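Collecting examples in simulated houses: your questions

I run the example gathering for Graltden, our home helper project, and I get the same emails over and over (which is fine, I like emails!). So I've put my usual answers on one page. If you're about to start recording with us, read the bit on bad runs at least, and then come and find me on the help channel if something still doesn't make sense.

What will I be doing?

You drive a two-armed robot through a simulated house and do a small chore with it. Each go is called an episode. The software saves what the robot's cameras get, where its joints are and what you told it to do, many times a second, and our learning system later tries to work out how your commands go with what was in view. You're the example. It's a bit like having a toddler copy you in the kitchen, only the toddler has endless patience and no common sense whatsoever.

Do I need my own robot, or a fancy computer?

No robot. You'll need a laptop from the last few years, a decent connection and a pair of hand controllers, which Lucinda Whitfield will post out to you. The simulator is called Casix and it runs on our end, so your machine only has to show you the view and send your hand movements back.

Please plug your laptop in. I've lost more good episodes to flat batteries than to anything else, and most of those were mine.

Which view do I drive from?

Mostly one that looks out over the robot's own body. You'll get the big white shell along the bottom, one gripper sticking up in front of you and part of the second arm off to the right. It feels odd for your first few goes, a bit like driving a car with a very large bonnet, and then you stop noticing. The hallway in the brick house is where I start everyone, as there's a nice long run of floor to practise on and the open doors on the left give you something to be careful of.

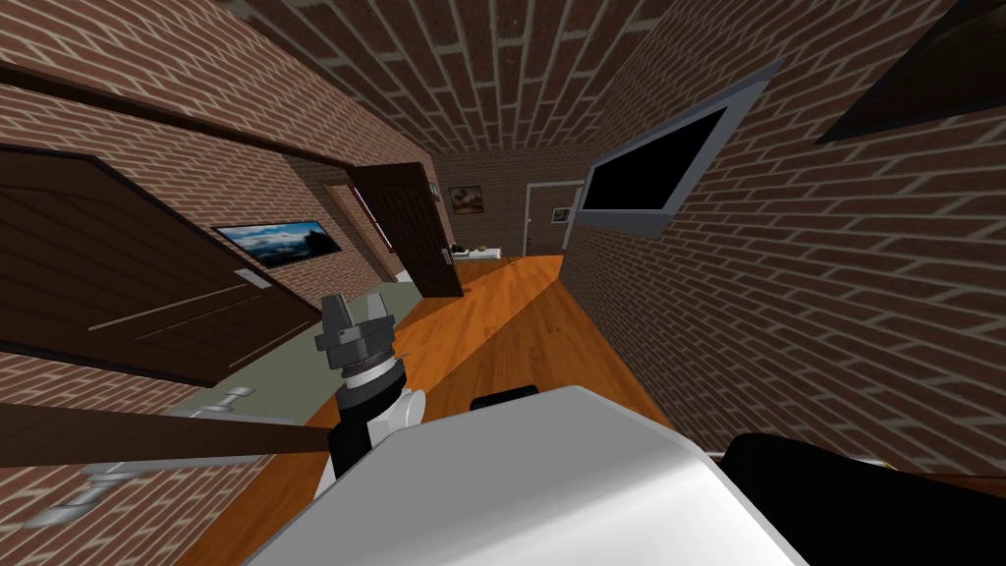 Why is my view on a slant?

It's meant to be! We shift the camera a little between episodes: some tilt, some height, sometimes a turn to one side. A real robot gets bumped, and its camera never sits exactly where the drawing says it should. If every example came from one perfect angle the system would learn that angle and fall in a heap the moment anything moved. Don't try to correct it by leaning, by the way. I did that for a whole afternoon and had a stiff neck until Friday.

How long is an episode?

Four minutes at the very most, and plenty are over much sooner. A session is 18 episodes with a break whenever you want one. When your hands get tired your driving gets jerky, and the system will happily learn jerky, so do take the break.

How many have you got so far?

At the last tidy-up we had 703 that passed review. Some 30 more are waiting for a second look, mainly ones where the chore got done but by a strange route. I'd love to say there's a magic number we're heading for, but there isn't one. We train, we see where it struggles, and we ask for more of that.

What happens if I muck one up?

Press the red button on the screen, choose "spoiled" and start again. No hard feelings, we all do it. What I'd ask is that you don't throw out an episode just because you fumbled. If you missed the thing, backed off, had another go and got there, keep it! Those are gold. A system that has only ever been shown clean grabs has no idea what to do after a miss, and it will miss a lot.

The ones to bin are where you got distracted mid-chore, where the simulator froze, or where you did a different chore from the one on the card.

Should I go fast or slow?

Go at the speed you'd carry a full cup of tea. I'm not being cute, that's the advice I give in training and it works better than any number I've tried. Try not to stop dead in the middle either. Long pauses confuse the learning, as it can't tell your thinking from your doing, and we've had a version that would roll up to a bench and simply stay there.

Which rooms are the hardest?

Anywhere narrow with things on both sides. In the brick house there's a stretch with a white countertop on your left, with a black pan and a few other bits on it, and a dark wooden table on your right with a potted plant, a little animal figurine, a tablet and a pen. The pen is a pain. It's thin, it lies flat and your fingers need to come down almost square to it. Before you reach for anything in there, get the body lined up first and only then start on the arm. People who reach and drive at once nearly always clip the table with the other shoulder, and that arm is easy to forget about when you can't see its gripper.

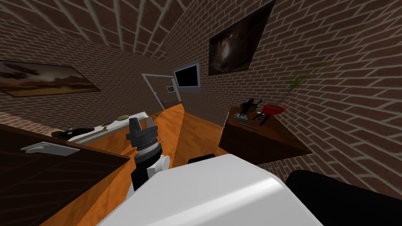 Sioned Griffiths wrote in to disagree with me on this one: she finds it easier to creep forward while the arm is moving, and she reckons that if everybody lines up first, the system will never learn to do both together. Fair point, and I've changed my mind a bit. If you're comfortable doing both, do both, and put "combined" in the notes so we can sort those out later. If you're in your first session, line up first.

Do I have to write notes?

One line is plenty. "Missed twice, got it" is a perfect note. "Good" is not much use to me, I'm afraid.

Will the robot still know what it's doing in a real house?

Not straight away. We mix your simulated episodes with a smaller pile recorded on real arms at our Pennington workshop, and the mix does better for us than the small pile alone. Soft things are still a worry. Cloth in a simulator never hangs quite the way a tea towel does.

Can I see my old episodes?

Yes, log in and click Replays. Spoiled ones stay there for a month and then they're cleared. If one's missing, send me the time you recorded it and I'll go digging.

Who do I ask about controllers?

Lucinda Whitfield for postage and returns, Bok-nam Bae for anything that drifts, buzzes or won't pair. Try fresh batteries before you write to Bok-nam, please!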